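4.2 What the purchase price leaves out

The business case for a picking cell usually rests on one line, the price of the arm, set against another, the wages of the person it is meant to relieve. We were given three such cases to review for the Markville packing site. All of them reached payback inside the period the buyer had asked for, and all of them did so by assuming that the goods would behave. We do not think this is dishonest. The people who prepare a quotation are asked for a number, and the easiest number to defend is the one with the fewest parts.

Our own budget was built from the bottom up. Roswitha Imhof kept the hours log and Sabina Miah kept the parts ledger, and neither saw the other's totals until the trial had closed. The log shows 168 hours of staff time before the cell was allowed to run unattended for a full shift. The quotation from Plarnetti had allowed 80. The extra hours went mostly to finger changes, lighting, and repeated attempts at items that the supplier's item list had grouped under a single heading, "small cosmetics." That heading covered jars, boxed soaps, lip balms and soft tubes, and it carried one cycle time for everything in it.

Soft tubes deserve a closer look, because they are where the grouping fails. A tube is wide and flat at the seal and narrow at the cap, so the right opening for the fingers depends on the height at which they meet it. Gripped low, near the cap, a tube gives the fingers something firmer to work against. Gripped higher up, it gives way, and the force setting that suits a jar is then too much. A glossy or see-through wall adds a second difficulty, as the glare that falls on it moves with the tube and with the lamp.
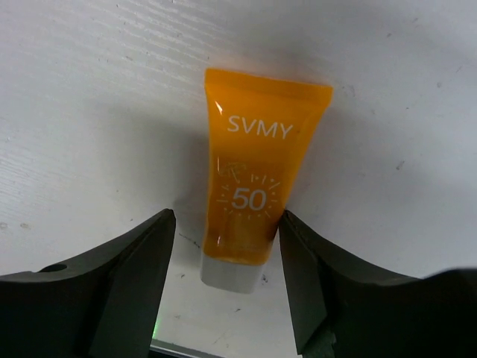
None of this is news to anyone who has packed a box. It is, however, missing from the planning sheets we reviewed, where a tube is an item with a weight and three dimensions. We would ask buyers to insist on a separate line for every class of soft package, with its own cycle time and its own allowance for failed picks. If the supplier cannot fill in that line, the blank is worth having in writing.

The parts ledger raises a related point. Replacement fingertips were quoted as a yearly bundle, and the bundle looked modest. It did not include the second finger shape that Lunanus recommended for narrow goods, or the time needed to swap and recalibrate. We logged 1,026 swaps over the trial. Some of these were our own doing, as we changed fingers more often than a working site would tolerate, and a reader may fairly discount the figure. We would still be wary of any plan that enters it as zero.

Two of the three cases also claimed a saving from later reuse: the arm could be moved to another line once the first had settled. Říha, the only vendor to put a price on such a move, quoted almost as much for relocation as for the original installation. The other two described the arm as "flexible" and gave no figure at all. Since the fixtures and the guarding would stay behind, we treated reuse as having no value in our own comparison (see Section 5 for the effect of relaxing this).

There remains the matter of the demonstration. Each supplier offered one, and each asked us to send samples ahead. We did so the first time and regretted it. For the later visits we brought goods from the shelf on the same morning, and the results were less even – in one case, much less. A site that is about to commit its budget for several years should choose the test items itself, include the awkward ones, and have the trial run without a supplier engineer at the controls. Whether the outcome then supports a purchase will depend on the mix of goods. At Markville it supported one cell, on the boxed lines only, and we recommended that the order for the second be held over until March.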